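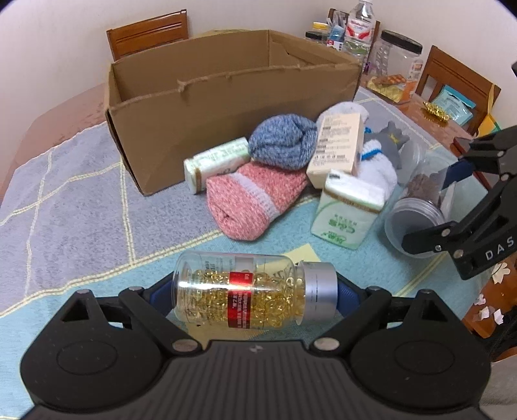
Slower at the end than you think you need, was Aleksandra Mazurek's advice when I moaned to her about my first evening with the hand-held grippers, and I've been trying to stick to it ever since.

Wednesday, by Sławomir Zieliński

So, packing a box! That's the job I'm teaching at the moment, one gripper in each hand, bottles and jars and socks and tissues, all the odds and ends you might want to send to somebody. I do it over and over at the table and the recordings go off to Plitside, where they get turned into something a robot can learn from. I'm up to 472 goes now and the target is 872 (gulp).

Socks are lovely. You can grab a rolled sock any old how and it forgives you. Bottles lying on their sides are much fussier, because if I come in a bit crooked they want to roll, and then I chase them, and then the robot learns chasing! I bin those goes. Jars I now take across the middle, with the lid pointing away from my wrist, and I've stopped trying to lift two things at exactly the same moment.

I did try the remote control way first, back in December, with two sticks and a screen. I managed around 200 goes in a month and my shoulders have never been so stiff. With the grippers I can feel when something is about to slip, and I'm much quicker, though my thumbs do complain by teatime.

Aleksandra also says I should move things about more between goes, so tomorrow the tissues start on the other side.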